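## From the reagent bench: the new antibody lots, and a word on freezers

Hello again from the Brondden stores, where July has been cold enough that walking into the cold room at seven in the morning feels like no change at all. Thank you to everyone who wrote in after the last newsletter. I have read every message, even the very long one about buffer labels (you were right, and the labels have been fixed).

The main thing this month is that the new lot of the Lanus polyclonal has finally come through, and it carries lot number 716 on the side of the vial. Many of you have been nursing the last drops of the old lot since autumn, so I know this will be welcome. Ida ran the two lots side by side on the same lysates before we released anything, and the bands line up nicely, although the new one is a touch stronger. If you have been using the old lot at 1:500, please try a fresh titration before you commit your precious samples to it. A small blot with three or four dilutions will tell you what you need to know, and Ida is happy to look over the results with you if you bring her a printout and, ideally, a biscuit.

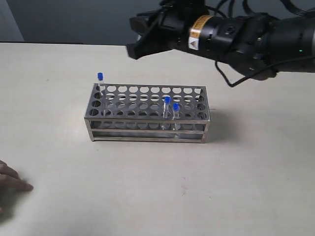 We received 60 vials in this shipment and 19 are already spoken for by groups who put their names down early. The remaining 41 will go out in the order that requests arrive, two vials to a group for now, with a second round once we see what is left. The request form is the same one as always, and please do fill in the cost centre this time. Gordon Sutherland spends far too much of his week chasing those, and he is much too polite to say so himself.

Now, about storage. The antibody arrives in 50 per cent glycerol and is happiest at minus 20, where it stays liquid and can be pipetted straight from the vial. Please don't put it in the minus 80! I know it feels like the safer and more respectable place to keep things, but it will freeze solid there, and repeated thawing does antibodies no favours. Keep it away from the door shelf too, and out of frost-free freezers altogether, as those warm up slightly every time they cycle.

The Khoury freezer at the end of the corridor has been defrosted and has two free shelves, first in best dressed. Write your group name and the lot number on the box in proper freezer marker. Anything unlabelled will be moved to the bottom drawer at the end of the month and I'll send a list around before it goes any further.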